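Savedex Worker: bench cell simulation kit

Sold by Preda, Gridovthorpe
Order code 1963

The Worker is for people who would like to find out that their fixture is in the wrong place before they've paid for the fixture. You get a simulated bench, a six-axis collaborative arm to stand on it and enough bits to set up a small pick or probe job. Crashes cost you a click.

What's in the download
Table, room and floor (chequered, and no, we won't be adding carpet)
Arm model with mounting plate
Perforated breadboard plate
Black end-of-arm tool
Lattice block and base plate
5 starter layouts
Printable setup notes, 78 pages, of which most people read the first four

Licence
One seat, one year. Extra seats are cheaper if you ask in the same email. Schools get the January price all year round, provided they write to us from a school address.

Will it run on my computer?
Probably. Set aside about 100 GB if you plan to keep every run, or much less if you can bear to delete things. Laptops will manage, noisily.

Bringing the tool down on the lattice block
The second starter layout has a FANUC CRX-5iA reaching across from its plate to the breadboard, tool pointing straight down at the white block. Move the base plate, change the approach height and run it again. Shadows can be switched off if they annoy you.

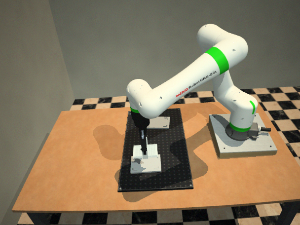
Delivery and returns
Download link by email, normally the same working day. Orders placed on Sunday 2nd August go out on the Monday. Refunds up to the moment you enter the key, after which the Worker is yours.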